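Shop > Bench Kits > Practice Tasks > Batden Rod and Target Set

Home Kits Parts Build Notes Shipping Contact

Batden Rod and Target Set, with matching simulation files
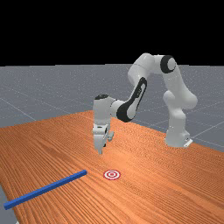 I put the first Batden set together for myself, on a bench in the shared workshop on Ezeani Street, after a winter of trying to teach a home-built arm to do something more interesting than wave at people. What I wanted was a small job that fit on one table, that I could try on the computer in the evening and then try again on the real arm on Saturday, with the same pieces in the same places. There are plenty of lovely big task sets out there, but most of them want a whole kitchen, and I had one end of a bench (and had to share that with a lathe!).

So the job is a simple one. You have a blue rod and a round red and white target, and the arm has to get the rod onto the target. You can push it, drag it, or pick it up and set it down, whichever suits your gripper and your patience. Start with pushing. It sounds like the easy way out, but a long rod likes to swing when you nudge it off center, and you will learn more about your own arm in an afternoon of that than you might expect.

What comes in the box

One square-section rod, 400 mm long, painted blue on all sides. One flat target with a red center, printed on thin matte card so that a rod will slide onto it without catching. A strip of removable putty dots for holding the target down. A printed layout sheet with 11 starting positions, which you tape to the bench, mark through with a pencil and then take away again. Please do take it away, as the paper edge will confuse a camera if you are using one.

What comes as a download

The simulation files have a table, a floor, the rod, the target and a white seven-joint arm with a two-finger gripper. The arm is only there so that you have something to move on the first evening. If you have built your own, swap in your own model, and check the height of the base before you check anything else. I lost the better part of a week to a base that was sitting a little too low in the file, and the fingers kept plowing straight into the tabletop while I blamed the motors.

The background is plain on purpose. I did make a version with walls and a window, and it was pretty, but it ran slowly on my old laptop and added nothing to the task. You are very welcome to dress it up, and if you do I would love to see it.

Fitting it to your bench

You need a clear, flat surface that your arm can reach across comfortably. Clamp the base down well! Ours is bolted through the bench now, but for the first few months it was held by two C-clamps and a good deal of hope. Fingers that open to 18 mm or more will take the rod with a bit of room on either side. Narrower than that and you can still do all of the pushing layouts.

The paint is tough, though rubber finger pads will leave gray marks on it sooner or later. A damp cloth takes them off.

Spare rods are sold singly, and they're handy if you share a workshop, where a nice straight stick is apt to wander off and become a paint stirrer. Schools and clubs ordering several sets can write to me first and I'll pack them together to save you on postage.

Lawal Nwankwo
Page updated Thursday, September 17, 2026

Related items
Batden spare rod, blue
Batden target cards, pack of two
Cament bench clamp plate
Lultus soft finger pads
Ezeani Street layout sheets, blank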